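Spring clear-out of the Lekdale supply room

The supply room on the ground floor of Lekdale House was emptied, wiped down and put back in order on 2022-04-09. The work took most of the morning. Thanks to everyone who carried boxes up from the hallway and back again.

The room had been used for whatever did not fit elsewhere, and the shelves no longer matched the list on the door. Paper towels were on the shelf marked for first aid, the extension cords were in with the table linens, and drinks left over from meetings were in most of the cupboards. A new list has been taped up inside the door. If you move something to a different shelf, please change the list too. There is a pen on a string.

What went where

Cleaning supplies are now on the bottom shelf to the left. The spray bottles stand upright in the deep tray and refills go behind them. Please do not put food or drinks on this shelf, even for an afternoon.

Paper goods are on the two middle shelves. Cups and napkins that have been opened go at the front and should be used first. Unopened packs stay at the back.

Tools are in the metal cabinet. The key is at the front desk, and you need to sign for it. The long ladder is back on its hooks in the hallway, where it belongs.

The box of old building papers, including the framed deed from 1892, has been moved upstairs to the office. It was getting damp on the floor. Volker Thiele has offered to go through the papers and make a list of what we have. If you have anything at home that belongs with them, leave it at the front desk with his name on it.

Things we gave away or threw out

A box of mismatched plates and mugs went to the thrift store on the corner, along with the second coffee urn. We kept the larger one, which has a working tap. Three folding chairs with broken hinges went to the dump. The green curtains from the old stage were too faded to pass on and were cut up for rags, which are in a bag next to the mop bucket.

The Fitorex floor polisher is still with us. It needs a new belt and we have asked Giannakopoulos Hardware for a price. Until then, please use the dust mop on the hall floor.

Drinks and baskets

Loose bottles and cans were the biggest nuisance. They rolled off shelves and ended up behind the paper goods. From now on they are sorted on the white table and kept in plastic baskets, which can be lifted out and carried to the meeting rooms. We bought 6 baskets, and any that are not needed for drinks can be used for small supplies.

When you bring drinks back after a meeting, check that the caps are on tight. Unopened ones go in a basket. Opened ones should be emptied in the sink and the bottle put in the recycling. Please do not leave half-full bottles on the table for the next group.

The basket in use at the table is white, with rows of small round holes in the sides and a handle opening in the rim. The clear water bottle with the light blue cap is the kind we get the most of.
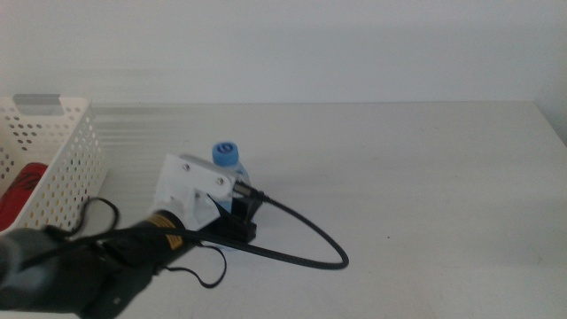

Still needed

We could use a small step stool for the top shelf, a roll of wide shelf liner and a few jars with lids for screws and picture hooks. Used is fine as long as it is clean. Flullura Garden Club has lent us a label maker until the end of May, so if your group has boxes in the room, this is a good time to label them. Boxes with no name on them will be opened after 30 days and the contents put into general supplies.

Groups that want a shelf of their own should ask at the front desk. One is still free, at waist height, to the right of the door.

Lekdale House Newsletter | Contact: front desk, ground floor | © 2022 Lekdale House | Back to top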